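Can machines do the chores yet?
Project report, module 4, submitted 2018-04-02

## 1. What we set out to do

Our group was asked to choose a job that people do by hand and find out how far a machine can take it over. We began with a long list of household chores (folding towels, loading a dishwasher, wiping a table) and shop-floor chores (picking parts, filling shelves, sweeping up). That was too much for one term. We kept two: putting away washing at home, and picking parts from a shelf in a small workshop.

The question for both was the same. Could a machine do the job to a standard that the person who normally does it would accept, without that person standing next to it?

## 2. The household chore

We used the Onard, a single arm on a wheeled base which the department already owned. It has a simple two-finger grip. We gave it a pile of folded T-shirts and an open drawer.

We made 40 attempts over two afternoons. An attempt counted as a success only if the shirt ended up in the drawer and still folded. The arm got most of the shirts into the drawer, but few of them were still folded when they arrived. The grip pinches the top layer and the rest slides out underneath. Padding the fingers with foam helped a little. Slowing the arm down made no difference that we could measure.

The drawer was a problem too. We had planned for the arm to open it, but it pulled at an angle and the drawer jammed, so we opened it by hand every time. By our own rule this means the chore was not done without help.

## 3. The shop-floor chore

For the second part we looked at shelf picking. Breleo, a parts supplier, let us read its picking guide and time its staff. A new picker is expected to get 98 per cent of lines right by the end of the first month. The stockroom holds 2,000 different parts, and most of them are small.

A workshop shelf is easier than a drawer in some ways. It stays where it is, it doesn't need opening, and hard parts keep their shape. It is harder in others. Parts on a lower shelf are shaded by the board above, and thin items such as rods lie at any angle. A person bends down and looks. A machine with its camera at head height has to lean, or work from a partial view.

Hands matter as well. Five fingers can get round an odd shape that a two-finger grip would have to take by one end. They also give the programmer many more joints to control, and more ways to knock the next part over. Long black trays with one wide end and one narrow one are a fair test of this, as the narrow end is the obvious place to hold and the weight may well be at the other. 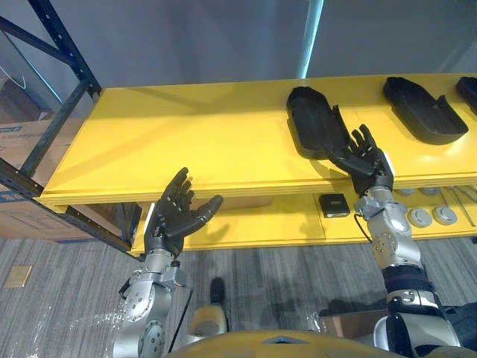 ## 4. Findings

- Soft items are still the hardest. We would not leave a machine alone with the washing.
- Hard parts on an open shelf are within reach if they are spaced apart and always face the same way.
- Tidying the shelf first saves the machine a lot of trouble, but somebody has to do the tidying.

## 5. What we would change

We spent too long on the foam padding and should have borrowed a different grip instead. We also had no fair way of comparing the two chores, as one was tested by us and the other was mostly studied on paper. If the project runs again, the shelf work should get its own set of attempts, with the same rule for success written down before the first one.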